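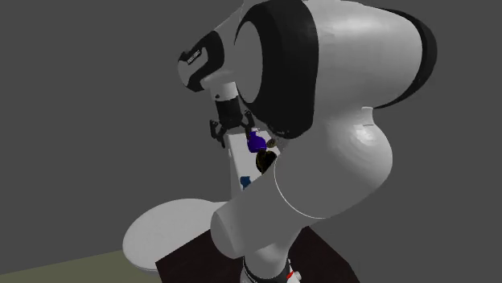
A white robot arm with black bands at the joints, gray behind it. Rendered image.

Sumeya Yilma has been fixing other people's bathrooms since she was nineteen and she talks like she's late for the next one. She was, a bit. We spoke on the phone, her in the van outside a supply store, me with a bad pen.

She runs Skurkard, a small plumbing outfit. Her and Henok Kassa, plus Meriem Shehata on the books and the phones. Leaks, mostly. Old houses, old pipes.

"People wait," she says. "They hear the hissing and they think, it's fine, it's an old house. Then the bill comes."

The worst one so far was in July. A rental, three apartments, nobody talking to each other. "The landlord had 3000 in water charges and he was sure it was the meter. Wasn't the meter. It was a flapper. A rubber flapper!"

So what should people check first? Food coloring in the tank, she says, straight off. Few drops, don't flush, go have a coffee. 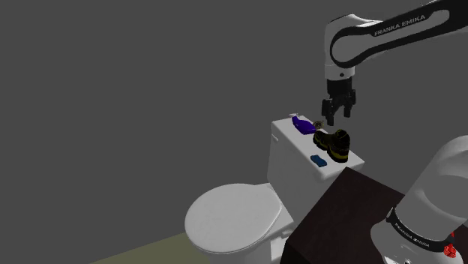

"If the color's in the bowl when you come back, the flapper is leaking. That's the whole test. My mother does it." New flapper, turn the water off at the wall, unhook the old one, hook on the new one. Take the old one to the store with you so you get the right size. Most folks skip that and have to drive back.

And the jobs she'd rather they didn't try? Long pause, somebody honking. "Shutoff valves that haven't moved in years. They grab a wrench and lean on it. Please don't lean on it."

She charges 300 for a call-out on a holiday and doesnt feel bad about it. Weekday evenings are less. Henok wanted to go lower, they argued, she won.

Hiring is the hard part. Six people applied last time, two came to the interview, one had a license. "He took a job with Hellwig before I called him back. My fault. I was under a sink."

Would she want a bigger company? No. Maybe one more van. Then she had to go, teh store was closing and she still needed a fill valve.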